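Suvum Kitchen Arm: Set-Up Guide
Section 4. Teaching the shelf task
Reading time: 4 minutes

Read this section before you run the arm near anything you would mind sweeping up. It covers one chore, moving a bottle between an open shelf and the counter. The sales page says the arm "handles the kitchen." We wrote this guide after living with it, and we would put it more modestly: it can handle one shelf, if you set the shelf up for it.

Before you start

1. Finish the base calibration in Section 3. If the Ilano app still shows a yellow bar, go back.
2. Take glass off the shelf. Plastic bottles with caps are fine for practice.
3. Open any cabinet door you want open, and leave it alone until the run is over. The arm maps doors once, at the start, and doesn't look again.
4. Set speed to 2. Higher settings exist. Leave them for later.

CAUTION: Keep children and pets out of reach of the arm while the status light is on. The stop button in the app has a delay. Use the one on the base.

Teaching the reach

5. Choose Teach, then Shelf. The arm will move to its ready pose.
6. Guide the wrist up by hand until the fingers are just under the level of the shelf. Watch the elbow as you go, especially beside an open door with a long handle.
7. Press Save Point.
8. Bring the fingers up and forward to the bottle you want. Tall bottles with a straight side work best. Small items next to the target confuse the grip, so move them apart by the width of your hand.
9. Press Save Point again, then Close Grip.
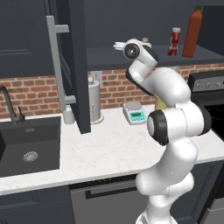

Can the arm put away a bag of groceries by itself?
It can't do that reliably yet, and we would be wary of any demo that suggests it can. It repeats reaches you have taught it, with small corrections. An item it hasn't been taught gets error 708 and a long pause.

Checking the result

10. Run the saved reach 40 times before you trust it. This sounds like a lot. Most failures in our kitchen came late, after we had stopped watching.
11. If the bottle slips, lower the lift height and teach step 8 again. Don't raise the grip force first. Squeeze bottles squeeze.
12. If you see error 708 on an item you did teach, turn it so the label faces the way it did during teaching.

NOTE: Wiping, rinsing and loading a dishwasher are listed in the app under Coming Soon. They were listed there in May as well. Plan to do these yourself.

NOTE: The Bugti finger pads sold separately give a better hold on smooth plastic. They make no difference to error 708.

Next: Section 5, Drawers

Comments (3)

skusine_owner
Step 10 is right. Mine was perfect all morning and then put the ketchup on the floor.

tallpantry
So I spend an evening teaching it to get a bottle I can reach in two seconds? My mother can't reach that shelf though, so I'll keep at it.

dmr40
What is the maximum shelf depth? Section 3 doesn't say either.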